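Door Hangers for Gyms and Sports Clubs: Your Questions

Updated Aug 11, 2020

I run Musta, a small print shop in Drummond, and door hangers for gyms, leagues and rec clubs are most of what I do. These are the things I get asked on the phone all week long.

What's the smallest order you'll take?

Forty. I used to go down to 20, but the setup takes me just as long and I felt bad charging what I had to charge. There's no upper limit. My biggest run so far went to a roller hockey league in Murkulby, and they came back for more in February!

Can I put a pattern behind my text? 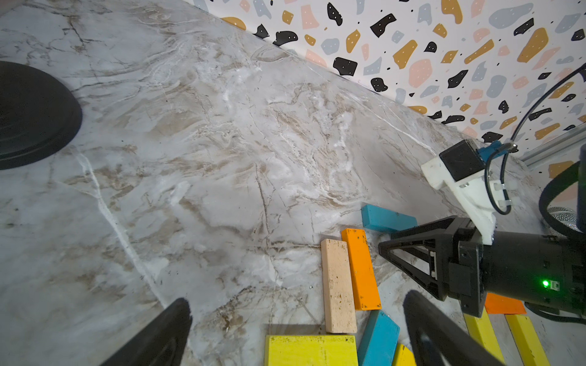
You can, and I love a pattern, but please keep it away from your phone number and your sign-up dates. Small type gets lost fast. Think of a terrazzo print with black, mustard, pink and blue-gray flecks on white, like the wall at the back there: gorgeous along the top around the door hole, murder under a list of practice times. I'll usually drop a solid panel behind the text and send you both versions so you can pick.

My club color is orange. Will it match?

Pretty close, if you send me the color code. Orange is fussy on uncoated paper and comes out a bit duller than it looks on your phone. Ask me for a swatch before you order (they're free, I just stick them in an envelope).

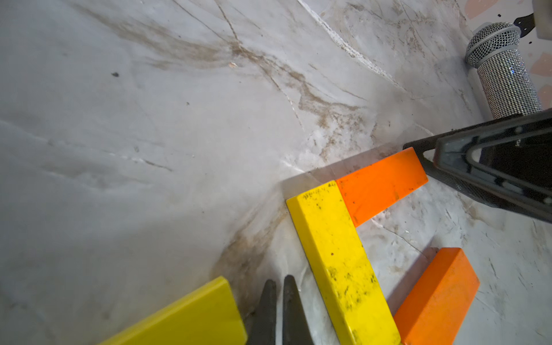
Two orange blocks on a marble-patterned surface.

What paper do you use?

I have two stocks. Clestier Smooth is the one with a light coating, and it holds up nicely if the hanger is going to sit on a porch for a day or two. Clestier Plain is cheaper and you can write on it with a ballpoint, so pick that if you want a coach's name or a trial class time filled in by hand.
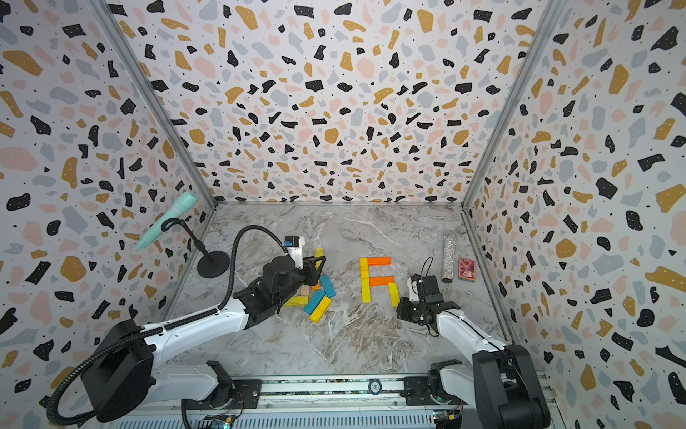 Both come with the same die-cut hole, which fits round knobs and most lever handles. If your neighborhood is full of those big chunky handles, tell me and I'll switch to the slit cut.

Can I have a tear-off coupon at the bottom?

Sure! The perforation adds a day. Leave the bottom strip clear of anything you'd be sad to lose, like your logo.

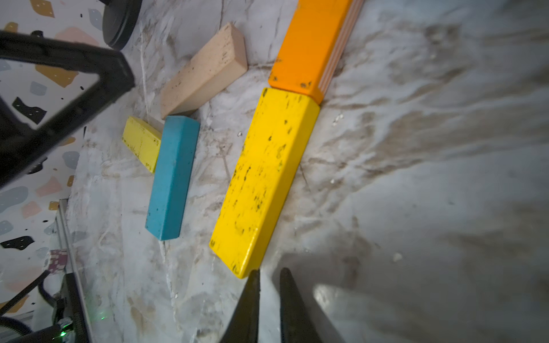 I can number the coupons too, which is handy for seeing which streets are bringing people in. Just give me the number you want to start from. One gym wanted to start at 302 to carry on from an older batch, and that was no trouble at all.

Do you deliver the hangers to the doors?

No, sorry, my knees have retired from that. I bundle them in packs so your crew can split up the streets, and a rubber band goes around each one.

What if I spot a typo after I approve the proof?

Call me right away. If it hasn't gone to press I'll fix it for free, and if it has, I'll reprint at cost.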